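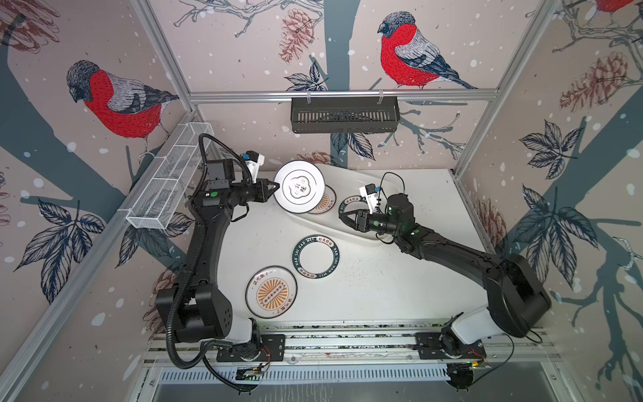 Two-arm station, plate handling task.

Operators wanted for robot teaching sessions (Brekbridge)

Culuvau is looking for people who will teach our robot arms to work with dishes. You do not program anything. You sit at a control desk, hold one handle in each hand, and the two arms on the table follow your movements. The arms and the cameras record everything, and our learning team uses these recordings to train the robot to do the same task alone.

The work at the moment is with plates. An operator picks up a plate by the rim, turns it, and puts it where the task card asks. Some cards ask for a stack, others for a basket or a tray. It sounds simple, but plates are flat and slippery and the grippers have only two fingers, so the first days need patience. After plates we will continue with bowls and cups.

What you will do
Perform short tasks by remote control, following the card.
Put the table back in its start position between recordings.
Mark each recording as good or not good, and write a short comment if a plate was dropped or an arm stopped.
Tell the shift lead when a cable, a clip or a gripper finger looks wrong.

What we expect from you
You are 18 or older and you can use both hands freely. You see well at arm's length, with or without glasses. You can repeat the same movement many times and still do it with care. Experience with robots is not necessary. Past operators came to us from sewing, dental laboratories, kitchens and music schools, and all of them learned it. English is the working language, but it must not be perfect. Mine is also not.

Conditions
The contract is for 26 hours per week, in a morning or an afternoon shift. Each person should complete 300 accepted recordings during the trial period. Recordings that you marked as not good do not count against you, and we prefer an honest mark. There is a break after every hour at the desk. Training is paid at the same rate as normal work and is given by Lucía Herrero, who wrote the task cards. The desks and chairs are adjustable, also for left-handed people.

How to apply
Please write to Nnamdi Omoregie at the Culuvau office in Brekbridge. Tell us in a few sentences what work you did with your hands until now, and which shift you prefer. A CV is welcome but we do not require it. We will invite you for a trial at the desk, where you move one plate from one side of the table to the other, first slowly and then at your own speed. The new group starts in May.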